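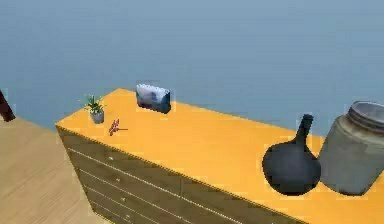
Cudance变装歌舞赛的计分表用了几年,去年11月那场出了并列,现场拖了很久才宣布名次。事后我把表格重做了一遍,这次在Bistutton剧场第一次正式使用。以下记录规则、改动和遗留问题,写于2018年5月22日。

一、原来的算法

评委五人,选手八人。每个环节满分30,分三项:造型、对口型或现场演唱、舞台调度。旧表把五份分数直接相加,没有去掉最高分和最低分。某位评委如果习惯给低分,对所有选手影响相同,排名不变;问题出在给分跨度大的评委,他一个人拉开的差距能盖过另外四个人的意见。

去年的原始分数我重新录了一遍。一位评委的给分从11到30,其余四位都在22到29之间。按旧表,第二名和第三名并列;去掉最高最低以后,两人相差两分,第一名不变。

并列时旧规则只写了“由评委商议”,没有写商议的依据,也没有写时限。Golnar Zamani当时负责后台计分,她手里的纸质表没有分项合计,只能一张张翻回去加。

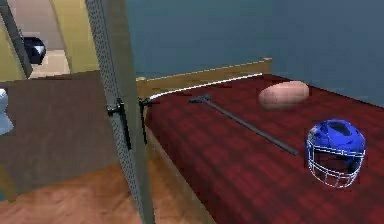 二、新表的改动

1. 每个环节去掉一个最高分和一个最低分,余下三个分数相加,满分90。

2. 并列时依次比较舞台调度、演唱、造型三项的分项合计,仍然相同才由评委投票。五票,不允许弃权。

3. 评分单改为横版,一位选手一行,三项分数之后留一格小计。评委可以在所有选手演完之前修改,修改处签名。

4. 录入由两个人各做一遍,两张表用公式比对,不一致的单元格变红。Sixten Engström录第一遍,我录第二遍。

5. 扣分单独成列,由舞台监督填写,评委不经手。超时每满五秒扣一分,上限为五分。

第五条争议最大。音乐文件从哪里开始计时,各家写法不同。我们按音频播放的第一个采样点算,报幕词不计入;选手自带的音频如果前面有空白段,空白段也算在内。提交须知里写明了,仍有两位选手的文件开头留了三秒以上的静音,彩排时让她们重新导出。
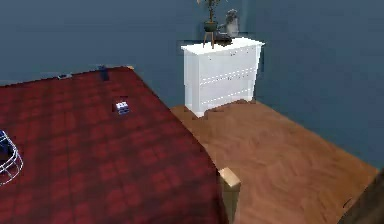 红色格纹毯子上的小方块

三、直播与延时

今年首次开了付费直播,同时在线最高3092。推流设了30秒延时,主要是为了处理音乐版权和台上临时的口误。延时带来的麻烦是线上观众投票:主持人在现场宣布投票截止时,线上观众还在看半分钟以前的画面。目前的处理是服务器截止时间比现场口令晚45秒,多出的15秒留给播放器缓冲。Polska环节的投票有一小批在最后几秒到达,按服务器时间戳全部算作有效。

观众票不进总分,只决定人气奖。有人建议折算成一位虚拟评委的分数,我不赞成。付费观众里多数是某位选手的亲友,样本不独立,折算系数怎么定都说不清。

四、评委席的位置
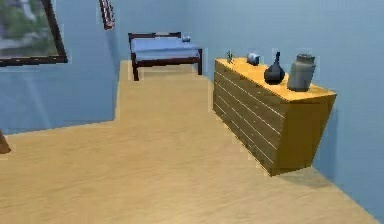
舞台调度一项的分数和座位有相关性,这是录完数据以后才注意到的。Bistutton的评委席沿左侧墙排开,最靠边的座位离台口很近,看天幕的角度太偏。左墙上那幅细深褐色边框的风景画就是这种情况,视线一斜,矩形变成歪的梯形,画里浅灰白的一块是水还是天都难以判断。坐在那个位置的评委,八位选手里有六位的调度分是五人中最低。Esfahani用了投影背景,走位全部对着投影里的建筑线条设计,从侧面看对不齐,她这一项在边座拿了7分,正中座位给的是10分。最低分被去掉,结果没有受影响,但只靠去分来抵消座位偏差,等于少了一位有效评委。

下一次打算把评委席移到观众区第四排正中,后排加一块垫高的平台。剧场方面的答复是需要拆掉一排固定座椅,费用还没有报过来。另一个办法是每个环节之后评委轮换座位,不花钱,换座要占用转场时间,需要在流程表里另外留出来。

五、尚未解决

平板录入暂时没有做。后台无线网络和直播推流共用一条线路,彩排时断过一次,纸质评分单保留。

分项权重三项相等,有评委提出演唱应该高于造型。我用今年的数据试算过4比3比3,前三名顺序不变,第五和第六互换。只有两届数据,样本太少,先不改。

空白表格和比对公式整理好以后会放在下载页,评委姓名和原始分数不公开。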